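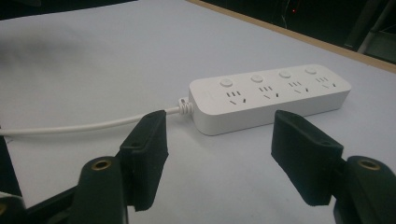 Four-way strip with a separate button for each outlet.

Tracing an overnight load that will not go below 107 W

Posted by Sandamali Munshi in Energy and Metering

I rent a one-bedroom flat in Britville, all electric apart from the heating, which comes from a communal boiler. I have been reading the supply meter at 11 pm and again at 6 am. With everything I know of switched off, the difference over the seven hours is 0.75 kWh, near enough the same each night. Divided out, that is an average of 107 W.

I bought a Stodine plug-in energy meter and put it on each item in turn. Results so far:

Fridge-freezer, left on the meter for a full day: average 27 W.
Router and the small box the fibre comes into, together: 9 W.
Everything at the desk, fed from one four-way strip, computer shut down and screens off: 486 Wh over 24 hours.

The desk result works out at just over 20 W, which surprised me, as nothing on it was in use for that whole day. On the strip are a desktop computer, two screens and a pair of powered speakers.

Adding those up I get 56 W. That leaves 51 W I cannot find. The television and the washing machine are both turned off at the wall overnight. The oven has a clock but I cannot plug it into the meter, as it is wired in.

What I would like to know:

Is it reasonable to add up readings from a plug-in meter and expect them to match the supply meter?

Where should I look for the remaining 51 W, given that I cannot alter the wiring?

Is there any harm in switching the desk off at the strip every night?

My tariff is 27p per unit, so the missing part is worth a little over £120 a year to me.

3 replies

Posted by meterbox_ned

Yes, the sums should agree, within limits. Before looking for missing appliances, check the two ends of the calculation.

The supply meter first. If yours shows whole kilowatt-hours only, a seven-hour reading at this level is useless, as the display may move by one or not at all depending on when you look. You quote 0.75, so yours evidently shows decimals. Even so, take one long reading over a period when you are away. Two days would do. The fridge will cycle many times in that period and its average will settle down. Over a single night it may run more or less than its daily figure depending on when the door was last opened and how warm the kitchen is, though I would not expect this to explain more than a few watts.

Now the plug-in meter. Inexpensive ones are reasonable on a kettle and poor on small electronic loads. A power supply in standby draws current in short pulses, out of step with the voltage, and a meter that simply multiplies voltage by current will read high. What you are billed for is real power. I do not know the Stodine, but if it has a button that steps through W, VA and PF then it is at least trying to separate the two. Make sure you were reading W or Wh. If the desk figure was really volt-amps, the true consumption could be well below 20 W, and your missing amount is larger than you think.

A rough check on the meter: plug in something purely resistive and small, such as an old filament lamp with its wattage printed on it. It should read close to that. Then plug in nothing at all. If it still shows a watt or two, take that off your other results.

For the wired-in items, use the consumer unit. You do not need to alter anything or remove any covers to do this, only to operate the breakers by their levers. The method is:

1. Shut down the computer properly and turn off anything with a disk in it.

2. Note the live power reading. If you have a smart meter with an in-home display, this shows watts directly, although it may only refresh every ten seconds or so. If you have an older electronic meter with a flashing light, time the interval between flashes. The face will say how many flashes there are per kWh, commonly 1000. At 1000 per kWh, 107 W gives one flash every 34 seconds.

3. Turn off one breaker. Wait for the display to catch up, or time two or three flashes. Write down the new figure.

4. Turn that breaker back on and repeat with the next.

Do it with the fridge compressor not running, otherwise it will start or stop part of the way through and spoil the figures. Turning the fridge off at its own switch for the length of the test is simplest. Put it back on afterwards and leave yourself a note on the door, as forgetting it costs more than you are trying to save.

The circuit that accounts for the drop is where your 51 W is. If no single circuit accounts for it, you have several small loads, and you carry on within each circuit.

Common finds in a rented flat with communal heating, in the order I would look:

The heat interface unit. This is the white box in the cupboard with pipes going in and out. It has a controller, often a pump, and sometimes a setting that keeps the plate exchanger warm. The heat itself is billed separately but the pump is on your supply. An older pump left running all the time will take 40 to 60 W without help from anything else. Newer ones take far less.

Continuous ventilation. If the bathroom or kitchen has a fan which never quite stops, or there is a ducted unit in the ceiling, it runs day and night by design. Do not turn it off permanently. You will get damp, and it may be in your tenancy agreement.

An electric towel rail, on a fused switch that might be outside the bathroom or in a cupboard. Easy to miss if it has been on since you moved in. Feel it.

Oven clock, cooker hood, doorbell transformer, mains smoke alarm, shaver socket. A few watts between the lot.

I would put money on the pump.

Posted by Gault

Just switch everything off at the wall, that is what I do and my bill is very low. Also LED bulbs. I don't think it is worth chasing small amounts, the standing charge is the real problem and it went up again in November. My brother-in-law got a Pesteck timer plug and says it paid for itself but he says that about everything he buys. Could be a neighbour wired into your meter as well, it happens.

Posted by quiet_ohms

Agree with the breaker method above. I will deal with the third part of the question, which has not been covered, and add one thing on the desk.

Switching off at the strip does no harm provided the computer has been shut down first. Shut down, wait for the fan to stop, then press the switch. Modern computers do keep the clock going when the mains is removed, by means of a coin cell on the main board. In normal use the standby supply spares that cell, so if you isolate the computer every night the cell will run down sooner. It might last four years instead of eight. They are cheap and it is a two-minute job to change one, but if the date starts resetting, that is the cause.

Check for these before making it a habit:

Sleep is different from shut down. Some machines are set so that the power button or the menu option puts them to sleep, or into a fast-start state. If it is only asleep and you remove the power, open work may be lost. Use a full shut down.

Updates. Some systems finish installing as they shut down. Wait for the lights to go out.

Inkjet printers, if you ever add one, should be turned off with their own button so that the heads park. Many also run a cleaning cycle at each power-up and this uses ink.

As for the 20 W itself, it is high for those four items. I would expect one or two watts from the computer and half a watt or less from each screen. The speakers are the obvious suspect. A lot of powered speakers have a volume control and a power light but no true off position, and the transformer is connected the whole time. An older pair can take 10 W or more doing nothing, and the back panel will be slightly warm. A strip with a switch per outlet makes this simple to settle: leave the energy meter between the wall and the strip, turn off one outlet at a time, and watch the reading drop. Then you need only cut the speakers each night and can leave the computer alone, which also gets round the coin cell.

One point on loading. The limit for a strip is the total printed on it or in its leaflet, shared across all outlets, and individual switches do not raise it. A computer, two screens and speakers will be nowhere near. A fan heater on the same strip is another matter and should have its own wall socket. Do not plug one strip into another.

A shared or crossed supply with a neighbour is rare but the breaker test will also show this. Turn off the main switch in the flat. If the meter still registers a load, something outside your flat is on it, and that is a matter for the landlord and the supplier. Do not investigate further yourself.

Comments

Sandamali Munshi: Thank you. The Stodine does show W and PF, and I was reading Wh. I did the breakers this evening. Main switch off, the meter shows nothing, so it is all mine. The largest drop by some way was on a breaker marked HIU, and the box in the hall cupboard does hum. I have written to the agents, Sheikh, to ask whether the pump is meant to run all the time.

meterbox_ned: Ask them for the model of pump as well. If it has a speed selector, they may be willing to have it turned down a step when the unit is next serviced. I would not touch it yourself.

Sandamali Munshi: Will do. The speakers take 14 W, switched on or off at the front.

quiet_ohms: That is the transformer. Use the strip.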